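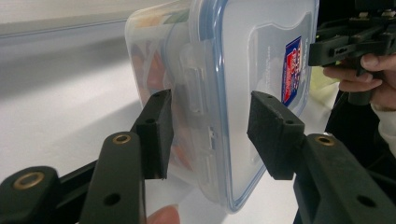

*Page last changed: March 9, 2025*

# The old signals lorry has a new roof over it

Good news from the shed at Kirkard, and I've been itching to write this one up! The radio lorry that Bram Claeys has been nursing along since his army days is finally indoors. It went in last weekend, backwards, with a hand's width to spare on either side, and I can tell you I wasn't breathing much while it did.

If you've not been following, Bram collects military signals gear. Field telephones, switchboards, cable drums, headsets, the lot. He has 700 pieces on his list now and that's without the valves, which he keeps meaning to sort out (he's been meaning to since I met him). The lorry is the biggest thing he owns and for years it stood under a tarpaulin behind the Dewulf garage, getting greener every winter.

The new home is the old vehicle shed at Firness, on the edge of the former barracks. The council let it go on a long lease in January and the club has been in there most evenings since, scraping, painting and swearing at the doors. The roof was the worst of it. We had 39 sheets to replace and the quote made my eyes water, but a whip-round and the autumn swap meet brought in 2,000 euros and that got us over the line.

Ans Van Leeuwen has taken on the inside of the lorry. She did her time as an operator in one very like it and still remembers where everything goes, down to the hook for the tea mug. The racks are back in, the benches are bolted down and the mast has been greased. Two of the sets light up. The third hums, smells a bit, and gets switched off again -- Ans thinks it's a capacitor, Bram thinks it's sulking.

What we're still short of is paperwork. If anybody who served at Firness has a wiring plan, a log book or even a decent snapshot of the inside of a cabin, please get in touch. We'd also love a proper canvas seat cover, as the one we've got is more hole than canvas.

The plan is to have the doors open for the Jarance vehicle run, when the jeeps and lorries come through on their way to the river. You'll be able to climb in, wind a field telephone and ring whoever's at the other end of the shed. Entry is 3 euros, children get in free, and there'll be soup. Park along the old perimeter road, please, and leave the gate clear -- the Dewulf lads need to get the recovery truck in and out.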